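Notebook, January, Komville cemetery transcription

Back at it this morning with the Lenz road section, the old part up behind the church lot. To get there you go north out of Komville past the grain elevator and take the second gravel turn (the first one dead-ends at a gate, ask me how I know). I was there by 8:15 and the ground was frozen hard, so for once no mud on the index cards!

Finished rows 1 and 2 and typed them up after lunch. That brings the master list to 603 names. Of the ones I did today, 23 have a birth year I can't read, and I've left those blank with a question mark so please don't fill them in from the church book yet. I'd like the list to say what the stone says, and the church book can have its own column.

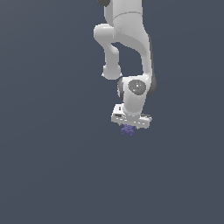 The Pisano plot is bigger than the 1930s map shows. There are stones outside the iron fence on the east side, same surname, spelled Pisano on two and Pissano on one. Kept both spellings as carved. Marit Sæther thinks the outside ones are cousins who came over later, and she has a letter somewhere that might settle it (Marit, if you read this, the letter!!).

Trenum family: I had Elias and Elias Jr. swapped on the old card. Fixed now. 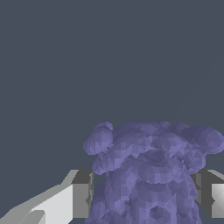 Tried the flashlight trick on the soft limestone markers, holding it low and from the side, and got four more first names that way. Works a lot better before the sun gets up over the trees. No more chalk or shaving cream please, I know the old handout recommends it.

Kjell Eklund wants the row numbers to run west to east so they match the county plat. Fine by me, but it means renumbering 30 cards, so I'm waiting until row 5 is done.

Still to do: the infant markers by the pump, and call about the gate key.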